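The Long Table at Prenside: A Small Gallery

When we moved into the back room at Prenside in January, the first thing we argued over was the table. We wanted it big enough to spread a whole project out on and plain enough that you could find a dropped pin, and between all of us we must have looked at every workbench and dining set in the county before we settled on this one. So many of you have asked about it (and about the paint!) that I thought I'd put up a page and let you have a look for yourselves.

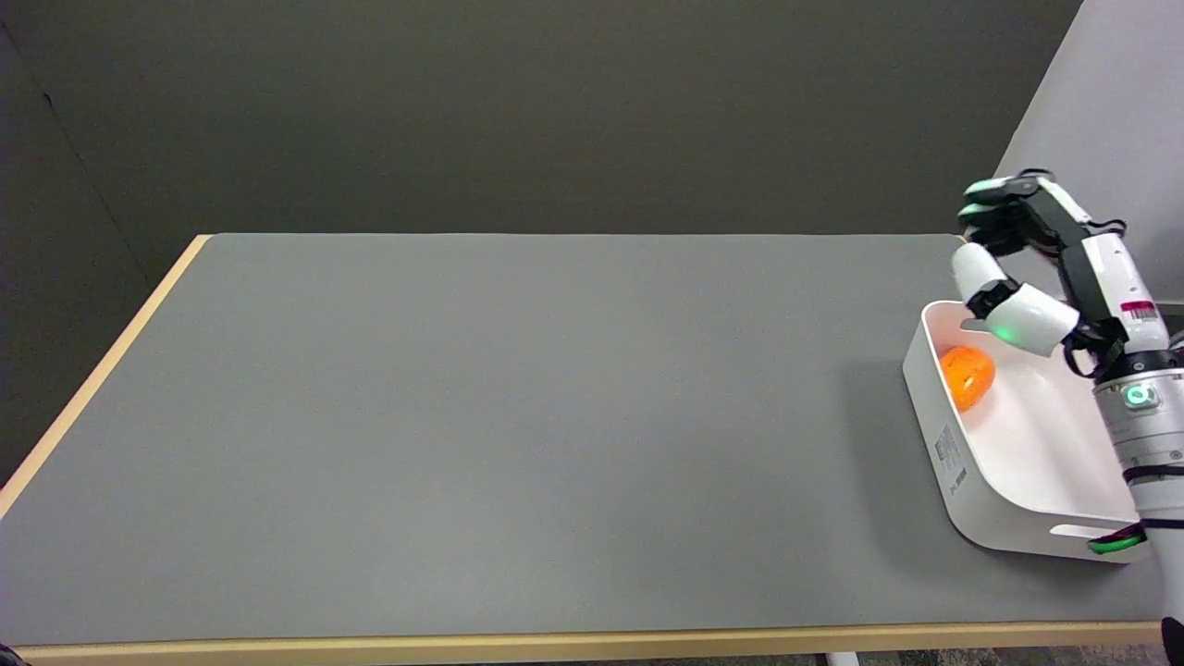
Gray top, pale wood edging, and one white tray down at the right-hand end.

The gray is a soft, middling sort of gray, with no shine to it, and I'll admit I was the one holding out for white. Jomar Aquino, who teaches our bookbinding evenings and has strong feelings about glare, brought in a few painted boards and made us all sit in front of them under the lights for the length of a cup of coffee, and by the end of the cup I had come around completely. Paper looks lovely on it. So does linen thread, which used to vanish on our old white bench.

The strip of light wood around the edge is my favorite part, and I find myself running a hand along it whenever I'm on the phone. We wipe it with a barely damp cloth and dry it straight after, and once in a while it gets a little of the Soltier wax, the plain kind without the lemon.

The wall behind is a dark charcoal, and there was a fair bit of grumbling about that too while the first coat was going on. We had 8 frames all ready to hang there, left over from the Todorova print show, and then the paint dried and it looked so restful that the frames went into the hallway instead. I don't think anybody has missed them.

As for the tray, I'm a great believer in white plastic for small things. It's shallow, so you aren't digging, the rounded corners are kind to a cloth when you're cleaning up, and there's a slot in the side to get your fingers through when you carry it. Scraps go in during class, and whatever is worth keeping moves over to the Skukus drawers at the end of the evening.

If you'd like to come and work at the table, open bench time starts at 2 in the afternoon and you're welcome to stay until we lock up. Bring your own knife and a cutting mat, please, and do use the mat. There's coffee in the hallway, next to the frames.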